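Chapter 3
Keeping the House Warm: A Short History of Heat

I grew up in a drafty house in Skurkadau, and every winter my grandmother told us we had it easy. She was right, of course, but at seven years old I wasn't about to admit it! The one radiator in our bedroom clanked all night, and my sister and I fought over who got the bed next to it.

So when my editor, Rasha Awad, asked me which chapter I wanted to write first, I picked heating before she'd finished the question. People have been trying to stay warm indoors for a very long time, and for most of that time they did it badly. Picture a family sitting by an open fire in 1492. Their faces are roasting, their backs are freezing, and most of the heat is going up the chimney (or, if they have no chimney, the smoke is going into their eyes).

The first big idea we'll look at is the closed stove. Put the fire in a box of iron or tile and the box itself gets hot, then warms the room for hours. Next comes the idea I love most — moving the heat away from the fire. Once you can send hot water or steam through a pipe, one boiler in the basement can warm a bedroom two floors up.

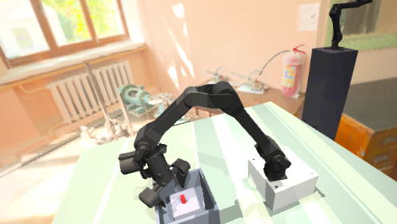 Fig. 3.1 A simulated robot arm with its three-fingered gripper over an open gray bin.

You'll need three words before we go on. Conduction is heat passing through things that touch, like a spoon in soup. Convection is heat carried along by moving air or water. Radiation is what you feel on your face when you sit near a stove, even if the air between you is chilly. My old radiator, in spite of its name, did a lot of its work by convection, and I'll show you why in the section on pipes.

Before you start reading, walk through your own home and find out where the heat comes from. Is there a furnace? Baseboards? A vent in the floor that the cat has claimed? Write down what you find and keep the list handy — we'll come back to it on page 187.

3.1 Fire in a Box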